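Akua Ofori talks with her hands, and she apologized for it twice before the coffee was poured. She has spent most of the past year teaching robot arms to do small jobs at Grikard, and she says the habit has only gotten worse. "You start to notice how you pick up a mug," she said, picking up a mug. "I never used to think about my wrist at all!"

She came to the work sideways. She had been repairing control units at Bodnár, at a bench by a drafty window, when her old supervisor Babar Talpur moved over to start a small group on teaching by demonstration and asked if she wanted to come along. She said no, then thought it over during a long drive to her sister's and called him back from a gas station.

The idea is simple enough to explain over a kitchen table. A person sits at a pair of handles, moves them, and the robot across the room moves the same way. Everything gets recorded – the joints, the grip, the view from the camera near the gripper – and later a program studies the recordings and tries the job for itself. For some tasks they skip the handles and guide the arm by hand, which Ofori likes better for anything slow. "It's like walking somebody across an icy parking lot," she said. "You don't pull. You just go along together and hope they're paying attention."

Her first assignment called for 1000 demonstrations, and she and Kastriot Milošević finished with 1035, mostly because they had lost faith in some of the early ones. I asked what was wrong with them. She laughed for quite a while. "We were showing off! We were so smooth and so quick, and the policy learned to be quick and missed everything." Milošević had her start again at a gentler pace, and he also asked her to leave in the little corrections, the moments where she came down a bit wide and had to shift over. 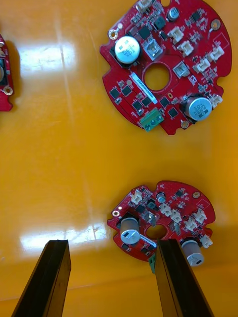

Circuit boards are what she knows best, so she was glad when the group turned to them, and a little nervous too, having handled enough of them to know how they can go wrong. A new operator always wants to grab the nearest bit of edge, she told me, and on these red ones the edge is all notches, with a green terminal block along one side and capacitors standing up tall enough to get bumped. She will hover with the fingers open for a good long second before she commits. Talpur used to tease her about that second, and now he teaches it to everybody.

She does 78 demonstrations on a good day and stops every 12 to stretch, a rule she got from Talpur and resisted for weeks. The handles are light, but her shoulders still know about it by four in the afternoon. Some days she does far fewer, and she has made her peace with that.

Before I left I asked whether she missed repair work. She did, she said, a little, mainly the smell of the bench and the radio. Then she was off again about wrists, and I stayed for another cup.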